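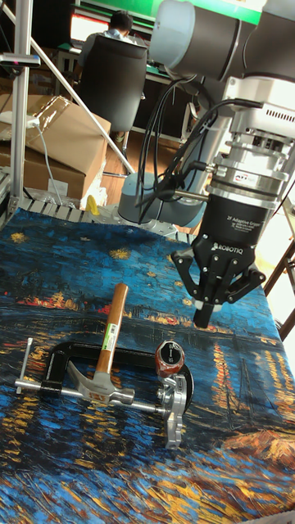 3 min read

Open day at the Trovard tool hall

I had been meaning to get to Trovard since November, when a neighbor brought back a flyer, and on 2008-06-25 I finally took the day off and drove over. It took 46 minutes door to door, parking included, and I was one of the first in line at the gate. Trovard used to be a pump works. Now the long brick building is shared by a tool library, a repair shop called Aris and a few smaller outfits upstairs, and once a year they open all the doors and let people wander.

I started with Aris because I could smell the machine oil from the hallway (I love that smell, I can't help it). Two rooms, both full. The back one has a wall of planes and drawknives that came out of the old Hrynyshyn hardware store when it closed, and you are allowed to take them down and hold them! I spent far too long with a small block plane that fit my palm like it had been poured there. Somebody had sharpened everything on that wall. I tried one on a scrap of pine and got a shaving I could read the flyer through.

Then on to the tables. The one I kept going back to had a cloth printed with a swirling night painting, deep blue with streaks of yellow and orange, very much like Van Gogh's starry river. On top of all that lay a wooden-handled claw hammer and a big black C-clamp, the price sticker still on the hammer. I thought it looked wonderful. Plain steel against that blue! I have owned a C-clamp for years and never once looked at the shape of it, how thick the curve is and how long the screw runs.
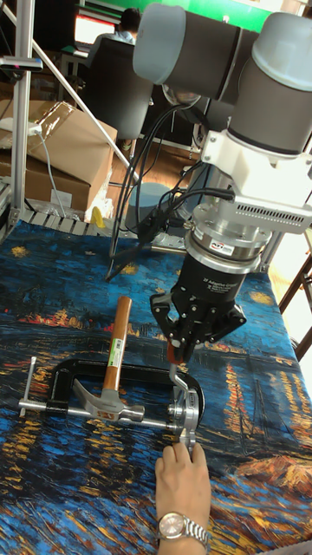

Hammer and C-clamp on the painted cloth, Trovard open day.

A man next to me was telling his daughter about the T-handle, how you can slide the bar across when there isn't room for a full turn. I knew that in my hands but had never heard it said out loud. She asked what the clamp was for and he said "holding still," and then they had a long talk about gluing chair legs. I eavesdropped on the whole thing and got a tip out of it: scrap wood under both jaws, always, and wipe the glue before it skins over.

Lunch was in the yard. Soup, dark bread, and a plum cake that was gone by the time I went back for seconds. There were around 46 folding chairs and every one was taken, so I sat on the loading dock with my feet hanging over and talked to a retired pipe fitter about threads until my soup went cold.

In the afternoon I climbed up to Peder, the handle workshop on the top floor. They turn and shave replacement handles for hammers, hatchets and garden tools, mostly in ash. You can bring in an old head and they will fit it while you wait, 2 heads per person on open day. I hadn't brought any. I have at least one in a coffee can at home and I could have kicked myself. The stairs are steep, by the way, and the elevator is for freight only, so ask at the gate if you need help getting up.

Entry was free, parking is behind the building, and the tool library signs up new members at the front desk until closing. I joined. My first loan is a spokeshave and it's due back in 3 weeks.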